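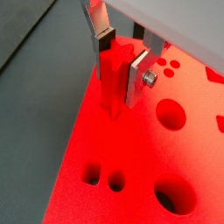
Photo: Gangadharan Chettiar / Plultstead Toy Library

Shape sorters and peg boards, the September table

Quick page this one, putting it up before the doors open at half nine. Will tidy the captions when I get a minute. Only the one picture so far, the rest of the boards are listed underneath so you can see what's on loan.

Red board, star peg
Star held upright over the thick red board. Peg and board both red, so you go by shape and get no help from colour. Harder than it sounds. Look at the big oval hole on the right, nice and deep.
Rounded edge on the left, good for small hands. Several holes, different shapes.

A few notes on the red one as people keep asking. Goes out in a drawstring bag, comes back in the same bag please. Wipe with a damp cloth, no bleach, no dishwasher (yes, really, somebody did). Surface is fine and a bit porous so it holds on to crumbs, a soft brush gets them out. Loan is 2 weeks, one renewal if there's no queue. There is usually a queue.

Also on the table, pictures to follow:

Sirko stacking rings
Back from repair. One ring is a slightly diffrent blue to the others, still stacks fine.

Gukum farm tray
Lift-out animals with knobs. Sheep is missing, if it turns up in your car or down the sofa bring it in, no questions.

Clultura letter blocks
Heavy box, ask for a hand with it. Capitals one side, small letters the other. Lid sticks.

Tips from the Plultstead morning group, more or less as told to me:
Start with one peg and put the others out of sight.
Turn the board, leave the child where they are. Same hole looks new from the other side.
Stars are fiddly. All those points need lining up, so give it a wiggle and don't push.
Say the name of the shape or don't, they'll get there either way.

We've got almost 300 things on the shelves now and last year they went out 1,260 times between them, which explains the state of some of the bags. If you can sew a drawstring please come and see Gangadharan at the desk.

Returns box is by the side door, the front one sticks in the wet. Pegs counted at the desk before you go so leave yourself five minutes. More pictures when teh light's better in the back room.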